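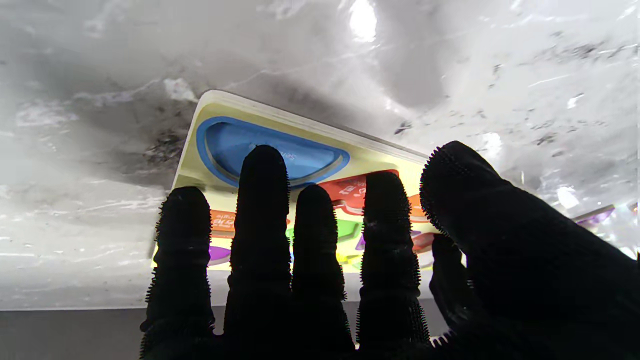

4. What comes back in the bag

4.1 The boards and how they were lent

I had better start with what I mean by a shape board, as people who worked on earlier toy library studies used the term more loosely than I do. I mean a flat tray with shaped hollows in it and one piece that belongs in each hollow. Posting boxes are out, and so are jigsaws where the pieces touch one another. A piece in a shape board has a home of its own and doesn't care what its neighbours are doing, so you can lose one and still play quite happily with the rest (a jigsaw with a hole in the sky is a much sadder thing).

The Lanalar toy library in Borkness had over 200 of these on its shelves when I began. Some were bought new, a good many were given, and a few came in one big box when the Clondden playgroup closed. They range from very plain boards with a handful of shapes to busy ones with letters, numbers and faces. Between them they went out on 1,114 loans during the period I looked at, and it is those loans that this section is about.

Each loan has a slip. The slip has a box for what went out and a box for what came back, and a line at the bottom for remarks, which most people leave blank and a few fill to the edges and then continue up the side. I have read all of them. I'd recommend the ones written in June, when the big family borrowing sessions are on and the handwriting goes downhill as the afternoon wears on.

4.2 Missing pieces

Of the 1,114 loans, 367 came back with at least one piece missing. That is just under a third, and it was higher than I expected. It does include pieces that turned up later, often posted through the door in an envelope with an apology, and I decided early on to leave those in. The slip records the state of the board at the desk, and I didn't fancy guessing how long a family should be given before a lost piece is properly lost.

Size matters less than I'd assumed. I went in sure that the small pieces would go first, down the side of a sofa or into the hoover, and small pieces do go. But the big, chunky, nice-to-hold ones go too, and the remarks line suggests a different route. They get carried about. One slip says the missing piece "was a phone for a week", another that it had been a biscuit, a third only that it was "in the bath toys, will bring". I have started calling these adopted pieces, for want of a better word, and I come back to them in section 5.

Then there is the matter of which shapes get adopted. Domes do well. A dome has a flat side to stand on and a round side to fit the palm, and it will be a hill, a tortoise or a hat depending on who has it. Plain squares, as far as I can tell from the slips, mostly stay at home. I wouldn't lean on this too hard - the slips name the missing shape only when whoever was on the desk had the time - but it matches what I saw in the play sessions as well.

4.3 Colour, and what it does to the sorting

A side question I couldn't resist was whether children and grown-ups put the pieces back by shape or by colour. Many of our boards repeat their colours, and the cream and pale yellow board in Figure 3 is a good one for this. It has more than one green piece and more than one purple, so "the green one" isn't enough to go on, and you do have to look at the hollow. There is a yellow square on it too, sitting in a tray that is itself light yellow, and that sort of near match is just what I wanted people to have to cope with. 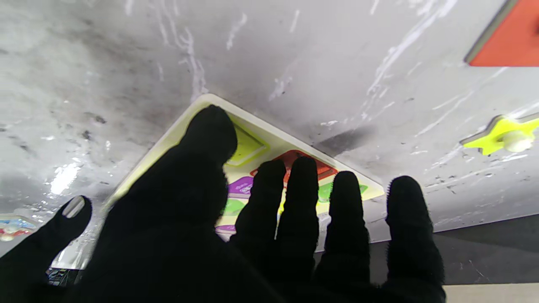
The grown-ups were worse at this than the children, I'm pleased to report. When an adult was packing up in a hurry they would gather the pieces by colour, make a little heap of each, and then work along the tray trying one after another. Children of about three mostly picked up whatever was nearest and turned it until something happened. It's slower to begin with, but it copes much better with a board that repeats itself, and by the end of a session the two methods came out much the same.

I should say that I did not time anybody. I had a stopwatch with me at the first session and it became the toy of the afternoon, so I put it away and relied on notes from then on. Anyone wanting proper timings will find the Konstantinidis protocol more use than mine, though they'll need a quieter room.

Lettering turned out to be a muddle. Printed pieces were treated by some families as the point of the whole toy and by others as decoration, and I couldn't find any link between the two habits and what went missing. What I did see, over and over, was a printed piece being fitted and then taken straight out again so that the writing could be turned the right way up. Where the shape will go in more than one way round, this can keep a certain kind of child (and at least one grandparent) busy for a very long time. I noted it as "righting" and counted it as play.

4.4 Tidying away

The last bit of every session was the tidying, and I nearly didn't record it at all. I'm glad I did. A shape board is one of the few toys whose tidying up looks exactly like its playing with. You can't really tell, from across a table, whether a child fitting a piece is still in the game or has been told it's home time, and I don't think the children always knew either. Several boards were put away complete and then tipped straight out again before the bag could be got round them.

This makes the empty hollow a very useful thing. With a box of bricks you have no idea whether they're all there. With a shape board the gap stares up at you, and people do respond to it - they get down and look under chairs. In the play sessions every missing piece was found before the family left, usually in a pocket. So the losses happen at home, or on the way, and I suspect a fair few happen in the bag itself. Our drawstring bags let the tray slide in at a slant and the pieces drop out to the bottom, where they are easily shaken out along with the crumbs.

Lanalar has since moved some of its boards to flat zipped wallets. I have only the first slips back from those, and the remarks so far are mainly about the zip.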